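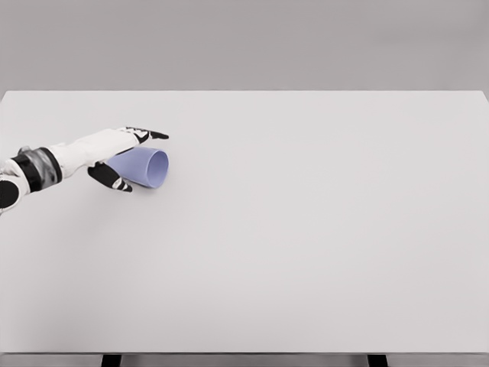
The man from Voltero wanted to sell me a bartender. He had driven up to Stavora in September with a laptop and a price sheet, and he set both of them down on my bar at two in the afternoon, when the only other customer was asleep.

"Matlala," he said. "That's the model. One arm, one hand, five cups a minute."

"Five cups of what?"

"Whatever you like."

I had owned Pistside for 19 years. It sits at the bottom of the ski run, and in winter people come in with wet gloves and no patience. I asked him if the thing could pour a beer.

"Pouring is in the second package."

"So what does the first package do?"

"Handling," he said, and turned the laptop toward me. On the screen a white arm held a light purple cup on its side over a big clean table. The fingers had it by the bottom, and the open end pointed off to the right, at nothing.

"Where's the drink?" I said.

"It's a simulation."

"I can see that. My customers aren't."

He laughed a little too long. Then he told me the hand had practiced on 217 kinds of cup. I reached under the bar and brought up one of mine, a heavy glass mug with a chip in the handle, and stood it next to his computer. He looked at it the way my dentist looks at my back teeth.

"Glass would be a conversation," he said.

I read the price sheet twice. The arm cost more than my roof. Training was extra, the table was extra, and there was a monthly fee for something called care. I asked who came out if it quit on a Saturday night in a snowstorm. He said there was a number to call.

"And who answers it?"

He scrolled for a while. The man in the corner woke up and held out his empty mug without opening his eyes. I went over and got it, filled it and put it back in his hand.

"We could start with a trial," the salesman said – quieter now. "Thirty days. No table fee."

"Does it wipe up?"

He wrote that down.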